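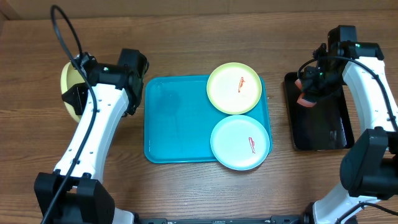
Kitchen basics / Clearing and carrying

How to load a tray with plates

A small plastic tray will carry more than it appears to, provided the plates go on in a sensible order. The method below was written by Obinna Jibrin for the Londix kitchen handbook. It applies to any rectangular tray with a raised rim.

What you need

One tray, wiped and dried. Plates of similar diameter. A clear stretch of table at least 28 cm wider than the tray.

Method

1. Scrape each plate before lifting it. Food left near the rim will transfer to the plate above.

2. Set the tray flat, with its long side towards you. Do not load it on your arm.

3. Put the first plate down at one end and push it against the rim.

4. Add the second plate beside it. If it rides up on the rim, turn the tray or use a smaller plate.

5. Check the underside of each plate. A wet foot slides on smooth plastic.

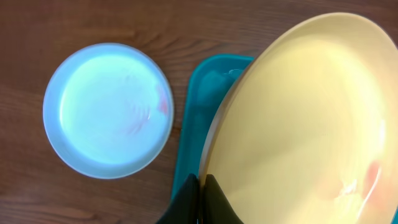 Pale plate on the table, teal tray to its right.

6. Keep any plate that needs soaking off the tray until last, then carry it separately.

7. Lift with both hands at the short ends. Keep the load under 11 plates, stacked no higher than the width of your hand.

Overhang
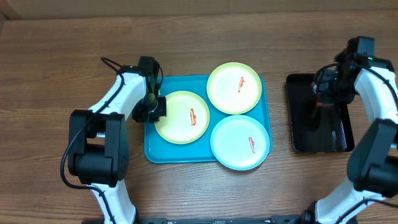

Overhang is the usual cause of a dropped plate. A plate that projects past the rim can be knocked by a door frame, and it shifts the balance of the tray to one side. With three round plates on one teal tray, the light blue one at the lower right corner extends past the front edge and over the table. A plate in that position should be moved inwards or taken on a second trip. The Bendness 404 tray has a rim 18 mm high, and the same rule applies to it.

Storage

Stand trays on edge once dry. Do not nest them damp.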